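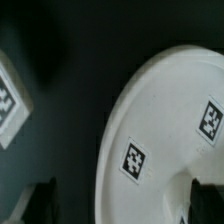
## Work package 2: marked discs

The white disc carries square black-and-white markers on its face, set at an angle, with a thin raised rim along the outer edge and a rounded opening through the body. Faint gray smudges show on the face. A cleaning step before marker placement has been added to the work instruction.

## Status, June

- Discs planned: 510
- Discs finished and accepted: 455
- In rework: 45
- Scrapped: 10

Most of the rework concerns marker position. Lumex supplied a second batch of printed markers with a narrower border – these are held in stock until the reading test is repeated.

## Spending

Materials are within budget. Bench hours at the Stomthorpe site ran 19 over plan, all of it on re-marking. We ask that these be charged to the contingency line.

## Next period

1. Complete rework and close the batch.
2. Repeat the reading test with the Lumex markers under low side light.
3. Send the revised drawing to Otau for approval. The rim height is unchanged.

Open point: Otau has not confirmed the tolerance on the opening. Current parts follow the earlier drawing.

Prepared by Nana Agbeko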